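Taming the drop zone: trays, baskets and other small fixes

Every house has a spot where things land. Mine is the end of the kitchen counter, right by the back door, and for years it held keys, mail, a phone charger, half a pack of gum and whatever the kids brought home in November when it was too dark to play outside. I cleaned it off every weekend and by the next evening it was buried again! So I quit fighting it and started giving it some borders.

The best thing I ever did was put down a big tray. I know, I know, a tray. But once there's an edge, the pile stops creeping (at least in my house it does). When the tray is full, it's time to sort, and I can pick the whole thing up and carry it to the couch and do it there with a show on. I like one with a low lip so I can slide things out, and a pale color because crumbs and loose screws show up right away.

Cleaning a plastic tray: warm water, a squirt of dish soap and a soft cloth will do it most of the time. For tea rings or pen marks I make a paste of baking soda and a little water, leave it for 12 minutes while I empty the dishwasher, then wipe in circles and rinse. Don't use the green scratchy pad. I did that to my first one and the scratches held on to dirt forever.

Mail is its own headache. I stand over the recycling bin to open it — if I sit down with it, I keep everything. Anything with a due date goes on the fridge under the one strong magnet. Catalogs get one night on the coffee table and then they're gone.

Cords: my friend Kiều Mai ties hers with the twist ties off bread bags and writes what each one belongs to on a scrap of masking tape folded over the cord. I copied her and found I owned 6 chargers for phones we no longer have.

Fabric-covered gadgets get dusty and you can't just wipe them, the dust mashes into the weave. Unplug first. A dry, clean paintbrush (a cheap one, about two inches wide) gets most of it, and a lint roller pressed down lightly picks up the pet hair. For a greasy spot I use a barely damp white cloth and dab, dab, dab, never rub. Keep sprays well away from it. The hard parts can have a quick once-over with the same cloth.

While you've got everything off the counter, pull the toaster out too and shake it over the sink (unplugged, please). And wipe the wall behind it. Mine was a horror.

Last thing, give yourself a basket for stuff that belongs upstairs. Put it on the bottom step, and whoever goes up takes it. This works at my house more than 100 percent of the time when I'm the one going up, and almost never otherwise — so I'm still working on that part!

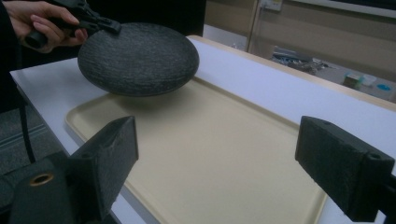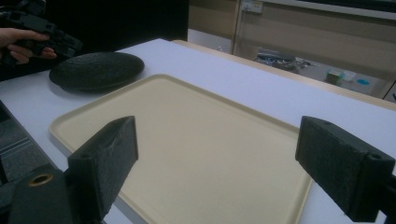

Cream-colored tray; the round speaker with the dark fabric cover is in the first photo.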